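Pultport Bedding Gallery: Prints, Bands and Patchwork

Sheets and covers in daily use, grouped by type of pattern. The gallery covers printed fabrics only; plain-dyed sets have a separate page. Entries were last revised in October.

Multi-band sheets carry several unrelated prints on one piece of cloth, set in long parallel stripes. Here the bands include a gray check, a narrow aqua stripe, a beige panel with white dashes in zigzags, and a blue-teal section with a lattice of rounded diamonds. A white band holds capital lettering: HAVE A NICE DREAM. 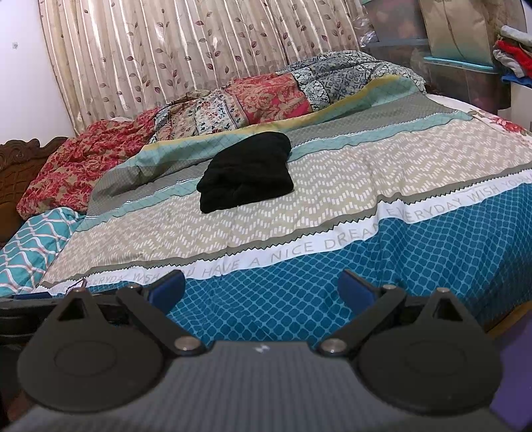
Banded prints are harder to fold square than all-over prints. A fold that is 2 or 3 degrees off shows at once against the stripe. Pick one border line and match it to itself at both ends before making the second fold. The Doria folding chart uses the same method.

Lettered bands are normally placed toward one side of the sheet. When making the bed, decide first which side the text should read from, then tuck the opposite side. Text wrinkles more visibly than a geometric print does, so smooth that band last.

Patchwork covers combine florals of different scale. Red grounds with tan motifs tend to dominate; small red and blue flowers on white read as a neutral from across a room. Shake the cover out from the foot of the bed and check the seams where dark and light patches meet.

Storage: fold sheets with the print inward. A shelf 12 inches deep takes most sets folded in thirds. The Pistik label numbers correspond to the shelf list, currently some 157 entries.

Related galleries: Iordache stripes, pillowcases, plain-dyed sets.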